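The Vallis Executive Author Program

Publishing and Speaking Services from Tollel

The Vallis Executive Author Program is a complete book and speaking package for business owners, health educators and nonprofit leaders. It is offered by Tollel and directed by Adanech Gashaw, Senior Partner for Author Services, who joined the firm after a long career in trade publishing and broadcast production.

Participants work with one editor from outline to finished book. Each participant also receives a professional biography in 2 lengths, a speaker sheet and a press kit suitable for conference organizers. The standard package supports a manuscript of up to 453 pages. Longer works are accepted by separate agreement.

Package Contents

Developmental edit and full copyedit
Cover design, with 5 initial concepts
Paperback and digital editions
Author biography and speaker sheet
Personal coaching for keynote and panel appearances
Listing in the Falby Speakers Directory, which currently reaches almost 683 event planners

Eligibility

Applicants should hold a current leadership position or own an operating business. Previous publication is not required. A sample chapter and a short statement of purpose must be included with the application. Co-authored works are welcome, provided that all authors sign the participation agreement.

Schedule

The next group of authors begins work in April. Applications received by December 29, 2025 will be given first review. Editorial meetings are held by video – in-person meetings can be arranged at the Montes office on request.

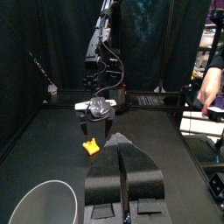
Rights and Royalties

Authors keep the copyright to their work. Tollel holds a limited license to print and distribute the first edition. Royalty statements are issued twice a year and are sent to the address on file.

How to Apply

Complete the application form and submit it with the sample chapter to the Author Services office. Applicants are notified of the decision in writing. Program fees are due when the participation agreement is signed.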